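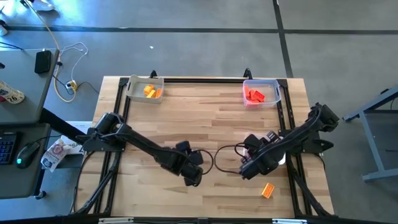
What do you need to get Jostis running?

A sturdy bench, a wall socket and a computer with two free USB ports. The arms, grippers, power supplies, cables and software all come with the kit.

Prornau opens orders for Jostis two-arm bench kit

DUTPORT, December 28, 2025 – Prornau today opened orders for Jostis, a bench kit with two small robot arms for colleges, workshops and research groups that want to teach or study handling tasks. The kit costs £2,155 before VAT and delivery. The first batch is limited to 70 kits, which will be sent out in the order they are paid for.

Jostis is built around a black aluminium frame that goes round the edge of the work surface. One arm fixes to the left side and one to the right, so both can reach the middle of the table and either can pass a part to the other. Each arm ends in a gripper with two fingers and can lift 300 grams. A small camera on the gripper looks down past the fingers, and a separate camera mount for the overhead view can be bought as an extra.

The kit is sold with a set of starter tasks using plastic building bricks and two translucent bins with cut-out handles. In the basic sorting task, bricks are put down on the bare wood and the arms are set to move them by colour, with red in one bin and orange or yellow in the other. The bricks are a common size, so lost ones are easy to replace from any toy shop. Users can change the colours, add more bins or swap the bricks for their own parts, as long as the parts fit between the fingers.

"We wanted a first task that a new user could set out in a minute and put away just as fast," said Bronwyn Whitcombe, who leads the Jostis work at Prornau. "Bricks are good for that. They have flat sides and they come in strong colours. They are also harder to pick up well than people expect, mainly when one is lying at an angle and the gripper has to turn to meet it."

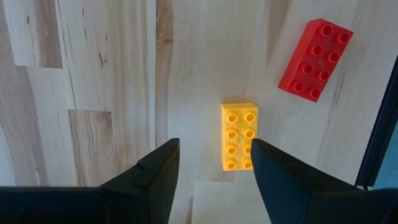

A yellow brick between the tips of the gripper fingers, with a red brick further off. Picture: Prornau.

Setting up and teaching

The arms are driven by Waaka, Prornau's own control software, which runs on Windows and Linux. A user can write moves as a short script, build them from blocks on the screen, or switch an arm to free mode and guide it by hand while Waaka records the joint positions. Recorded moves can be played back at lower speed for checking. Both arms stop if either one meets more resistance than the limit set by the user.

Waaka also saves the camera pictures alongside the arm positions, with matching time stamps. Groups working on learned control can export these as ordinary video and CSV files. There is no subscription and the software works without an internet connection once it has been installed.

Changes since the November trial

Prornau lent early kits to three colleges in November. The most common complaint was the cabling. The wrist cables on the trial kits were too short at full stretch, and the sale version has a longer lead with a little slack at the gripper. The clamps that hold the arm bases to the frame have been made wider, and the fingers can now be changed with a single hex key – on the trial kits this took two tools and a fair amount of patience.

"One college asked for quieter motors, and we haven't managed that yet," said Whitcombe. "The arms can be heard across a classroom at full speed. Running them at half speed helps, and for most lessons that is fast enough."

What is in the box

Two arms with grippers and wrist cameras
Frame sections, corner pieces and base clamps
Two bins and a bag of bricks
Power supplies, USB leads and a spare pair of fingers
Printed setup guide and licence for Waaka

The tabletop is not included. Prornau recommends a flat wooden top at least 25 mm thick. The computer is not included either. Users should keep the floor beside the bench clear enough to reach the power switches, and anyone under 16 should use the kit with an adult present.

Orders and support

Orders can be placed through the Prornau website or by purchase order from schools and colleges in the UK. Spare fingers, cables and single arms will be sold separately. Kits carry a two-year guarantee on the arms and a one-year guarantee on the grippers and cameras. Repairs are carried out at the company's workshop in Dutport.

Visits to see a kit in use can be booked with the sales desk.

About Prornau

Prornau designs and assembles small robot arms and teaching equipment in Dutport.

Press contact: Bronwyn Whitcombe, Prornau, Dutport

Ends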